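Wie findet man heraus, welcher Greifer der bessere ist?

Ein Roboterarm hat am Ende keine Hand. Dort wird ein Werkzeug angeschraubt, und wenn er Dinge aufheben soll, ist das ein Greifer. Manche Greifer haben 2 Finger, andere 3. Wieder andere saugen sich fest.

Bei Brodari werden Greifer verglichen. Dazu bekommt jeder dieselbe Aufgabe: Klötze aus einer Kiste holen. Das klingt leicht. Die Klötze liegen aber kreuz und quer, und manche liegen dicht an der Wand. Der Arm muss sich jedes Mal überlegen, wie er die Finger dreht, damit sie am Klotz vorbeipassen.

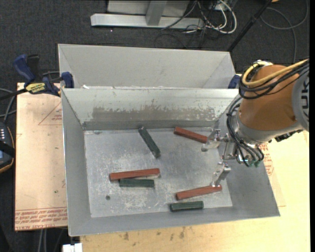
Ingegerd Lindholm findet, man solle einen Greifer nie nach dem ersten Klotz beurteilen, denn der erste sei meistens der einfachste. Schwierig werde es bei denen, die in der Ecke liegen.

Deshalb wird der Versuch sehr oft wiederholt. Für einen Vergleich sind es 3000 Griffe mit jedem Greifer. Ein Computer schreibt auf, ob der Klotz gehalten wurde, ob er herunterfiel oder ob die Finger ins Leere griffen. Auch die Zeit wird gemessen.

Wichtig ist, dass sonst alles gleich bleibt: die Kiste, die Klötze und das Licht. Ändert man zwei Dinge auf einmal, weiß man hinterher nicht, woran es lag.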